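Call for participants: helping out with the Wivcombe tidying study

Do you pick up after small children, sort returns in a shop, or spend your Sunday evenings putting things back in the boxes they came out of? Then we would love to hear from you. The Zondero group is looking for 400 people who know chores from the inside and who can spare us a few hours in March.

The question we are working on sounds simple, and people at parties always think they already know the answer. Can a machine do this kind of work yet? Vacuuming a flat floor, yes, more or less, if you lift the chairs first. Moving identical cartons from one belt to another, certainly. But a tabletop at the end of an afternoon, with all the odds and ends a family leaves behind, is still a very hard place for a machine to be useful, and we want to find out how hard, and which parts of it are hardest. (My own guess changes every week, so please don't ask me to bet.)

Last year we collected 1,279 short chore reports from households and small shops, and what people complained about was seldom the heavy lifting. They wrote about hair clips and loose lids and wrapped candy, things that roll, things that lie on top of other things, things you have to turn over before you know where they go. You do these jobs half asleep while talking on the phone! A gripper has to approach each one from the correct side, close just far enough, and let go in the right spot.
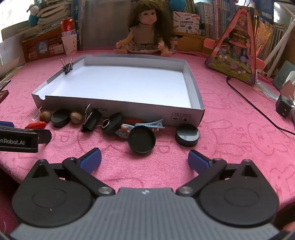 Small things waiting by the tray: lids, a nut or two, a binder clip, a candy in red wrapping and a couple of hair clips.

Because the objects are so ordinary, we need ordinary experts. What you would be doing falls into two parts. In the first part you sort and put away small household items by hand, at your own pace, the way you would at home, and you talk to us a little about what you are doing and why you picked up one thing before another. In the second part you do the same kind of chore with a hand-held gripper. Most people find this slow and rather funny for the first few minutes and then become very determined. There is no score and you can't do it wrong. If you drop a lid six times in a row, that is exactly the sort of thing we want to learn about, so please don't apologize to us for it.

Who can take part: anyone aged 18 or over who does household chores or shop-floor work on most days of the week. You don't need to know anything about robots. We would be especially glad to hear from parents, grandparents, stockroom staff, people who clean for a living, and people with stiff or sore hands, whose ways of picking things up are often cleverer than ours. Left-handed people, please do write in, we never have enough of you.

Time and place: one visit of 5 hours, including lunch and as many coffee breaks as you like, at our rooms in the Tufa building in Wivcombe. There is an elevator, and the tables can be raised or lowered. Sessions run all through March, on weekdays and on some weekends. We pay a participant fee and your bus or train fare, and if you need child care for the day, tell us early and we will see what we can arrange.

We record hands, objects and voices, and no faces. Your recordings are kept under a number and used by our group and by our partners at Marivon. You may ask us to delete them up to 6 months after your visit.

To sign up, write a few lines to Oddur Brøndum, study coordinator, at the Zondero front desk. Tell us which chores you do most, which one you would hand over to a machine tomorrow, and which one you would rather keep for yourself. Please include the days that suit you and a phone number where we can reach you in the evening.

Posted February 24, 2018. Places are given out in the order we hear from you.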